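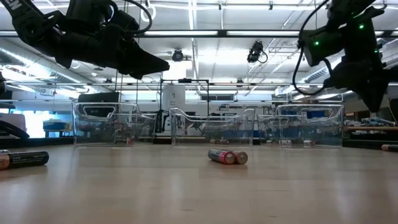
I would like to speak up for the junk drawer, which has had a rough decade. Every organizing expert with a label maker has taken a swing at it, and the drawer, being a drawer, has not answered back. Mine is the second one down, left of the stove, and it sticks. It holds takeout menus from a restaurant that is now a bank, a key to something, and enough rubber bands to restrain a horse. It also holds batteries. You know the kind I mean, the black and copper ones that lie around on a tabletop for a week looking exactly the same whether they are full of life or stone dead. A battery gives you no hints. So you put the doubtful ones back in the drawer, because throwing out a good one would be wasteful, and in this way a household slowly builds up a collection of 50 batteries and still can't run the TV remote.

My friend Oleksandra Kovalchuk does not have a junk drawer. She took a weekend course in home editing from an outfit called Trendimden and came back with a system. Everything in her kitchen now has what she calls an address. The scissors have an address. The tape has an address. I asked her for a thumbtack last September and she walked straight to a small bin, opened it, and handed me one in under ten seconds, and I have to say it was a little chilling.

I admire this. I also notice that she spent $7 on a bin for thumbtacks, and that thumbtacks come in a box.

The theory behind the clean kitchen is that objects fall into categories. Most do. But a house also produces a steady trickle of things that don't, and they have to go somewhere. Where does the little hex wrench live? What is the address of a single birthday candle? Oleksandra says these are things you let go of. Then she borrows my hex wrench.

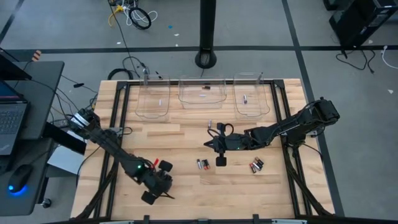
What my grandmother's drawer knew

My grandmother kept hers in a sideboard in Plundon, in a house that was otherwise so tidy you were afraid to sit down. The drawer was where she let herself go. String too short to use, stamps from before the rates went up, a church raffle ticket numbered 2669 that she held on to for years in case they ever redid the drawing. When we cleared out the house, my cousins and I split the good china in twenty minutes without a cross word and then stood over that drawer for most of an afternoon. I got the raffle ticket. It's in my drawer now, under the menus, and I will not be letting it go.

You can learn a lot about people this way. The living room is what they want you to think. The bookshelf is worse. If I were hiring someone, or marrying someone, I'd skip the questions and ask to see the drawer.

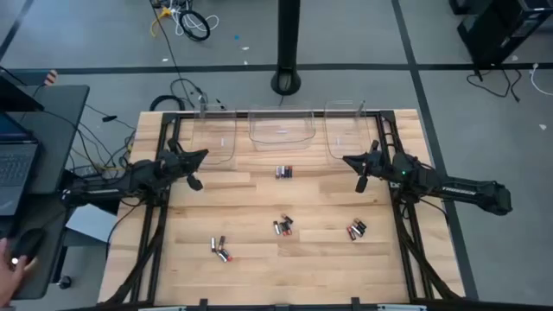

Tabletop between two robot arms, seen from above.

I did try to reform once. I bought a Nordin drawer insert with a slot for everything, and spent a happy evening sorting. By the end of the month the slots were full and a second layer had formed on top of them. The insert is still in there somewhere. I think of it as the floor.

My neighbor Fumiko Nomura has the only sane policy I've come across. Once a year she pulls the drawer out, tips it onto the bed, takes out whatever makes her laugh, and puts the rest back. She's been at it since she moved in and says the drawer is no emptier. She did find her spare glasses.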